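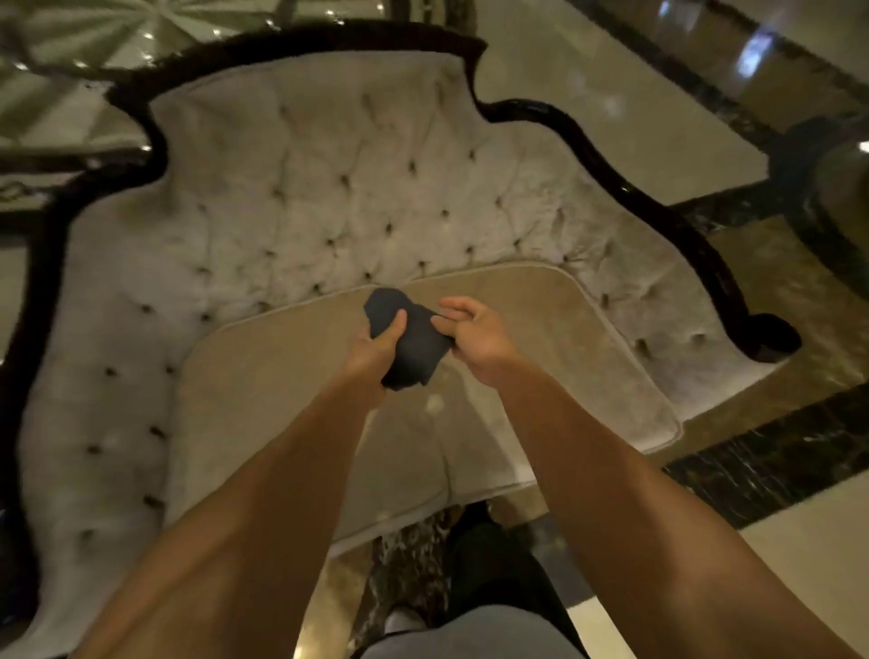
Dry Cloth, Damp Cloth: Cleaning Velvet Seating Between Tenants

Nayeli Palacios and Consuelo Ibarra
Furnishings Care, second-year project, final report

1. Why we chose this

The leaflet from Skevard, the letting firm that set our brief, says a velvet settee can be freshened "in minutes" with a dry cloth. Most of the advice we read before starting said much the same. None of it gave a method, and none of it said what "freshened" meant. We wanted to know whether wiping removes marks or only pushes the pile about so that they show less.

2. The piece

We worked on a settee with a black lacquered frame, a pale velvet back with deep buttons, and a flat beige seat cushion with a piped edge. The cushion had a few faint pale marks near the middle of the top. We were not told what had made them and we did not guess, although the leaflet would have called them dust.

3. Method

We used a dark navy cloth so that anything pale coming off would be seen. One of us wiped while the other kept time and wrote notes. There were 8 sessions in January, each 30 minutes long, half with the cloth dry and half with it wrung out in plain water. We wiped the cushion from the back edge towards the front, then went over the tufted back, pressing the cloth into each dimple with a fingertip. The frame was done last with a clean part of the cloth. After a damp session we waited 90 minutes before looking at the fabric again, as damp velvet looks darker and flatters the result.

4. What we found

Dry wiping made the cushion look better straight away. When we brushed the pile back the other way, most of the improvement went with it. We think this is what the leaflet is describing, and we would not call it cleaning.

Damp wiping did a little more. The marks were weaker after two sessions but we could still find them from a low angle. Wiping the buttoned back took almost twice as long as wiping the cushion, and the folds still held lint afterwards. The lacquer was easy to clean and then showed every fingerprint.

5. Problems with our own work

We judged the marks by eye and we both knew which cloth had been used. We had one settee, so the damp sessions came after the dry ones on the same fabric, and some of the credit may belong to the earlier wiping. Consuelo presses harder than Nayeli, which we noticed too late to correct.

6. Recommendation

Skevard should take out "in minutes". A soft brush attachment ought to be tried on the tufting before anyone recommends a cloth for it, and the next group should have someone who was not in the room judge the cushion.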